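Encyclopedia > Robotics > Learning methods > Skustow alignment

Reading time: 2 min

Skustow alignment is a method for training two-armed robots on small contact tasks, such as moving a slider, pressing a button or seating a plug. It was described by Trinidad Ibarra and Ezequiel Quintana at the Brurnell laboratory in Pondport. The name comes from the software in which it was first written.

The method splits each recorded demonstration at the moments when a finger gains or loses contact. Segments are then matched by contact order, and elapsed time is ignored. A slow demonstration and a fast one can therefore train the same policy - a point on which earlier methods, including Antal resampling, were weak.

In the original study the policy was trained on 2,000 demonstrations given by 7 operators. It finished 77 percent of test trials, against 51 percent for the same network without alignment, a gain of 26 points.

Tests are normally run on an electronics task board, with views taken from a camera at the wrist.
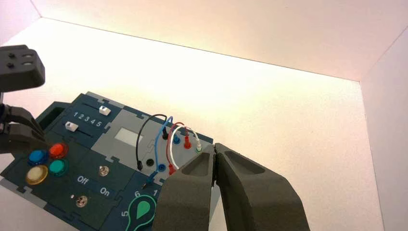

Errors in the original study were most common in cable work, where the fingers can hide the socket during the final approach. Slider and button tasks were less affected. Quintana later proposed a second matching pass for hidden contacts - this raised training time and has not been widely adopted.

See also: contact segmentation; imitation learning; time warping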